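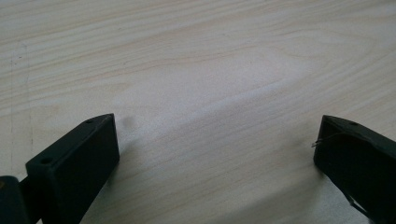 *Pale timber-look tabletop, grain running on the diagonal.*

# Setting up a section model at 1:80 for a studio review

These steps cover a sectional model of a small public building cut through its main stair. The worked case is the Kirnmont reading rooms, a student scheme for a sloping site on the Bouvier canal. The same procedure suits any project with stacked rooms and one continuous void.

## 1. Choose the cut

Place the section plane where it passes through the largest number of floor level changes. At Kirnmont this is the stair void, offset from the structural grid so that no column is sliced. Check the plane against the plans before drawing anything.

## 2. Prepare the drawing

Export the section from the CAD file as closed polylines. Delete hatching, text and furniture. Scale to 1:80 and confirm against one known dimension: a 2000 mm door leaf should measure 25 mm on the sheet.

Put cut lines and score lines on separate layers, and name the layers by board thickness, not by colour.

## 3. Cut the board

Use 2 mm greyboard for walls and slabs. A slab 400 mm thick at full size is 5 mm at this scale, so laminate two layers of board and a 1 mm sheet. Cut the slabs first and label each on its underside in pencil.

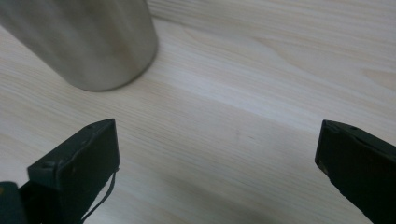

Leave laminated pieces under weight until the glue has set. Slabs glued up in a hurry will bow toward the void, and the error grows with each storey.

## 4. Assemble

1. Fix the back wall to the base with a set square.
2. Add slabs from the lowest level up.
3. Dry-fit the stair flights before gluing.
4. Fit the side walls last.

Sand the cut face flush on a flat sheet of 240 grit. Don't sand individual edges by hand.

## 5. Finish

Paint only the cut face. Warach reviews usually ask for a single tone, and Tradside matte grey primer covers greyboard in two light coats. Mask the interior before spraying. The terrain block is made separately; see the contour model page for layer heights and grain direction.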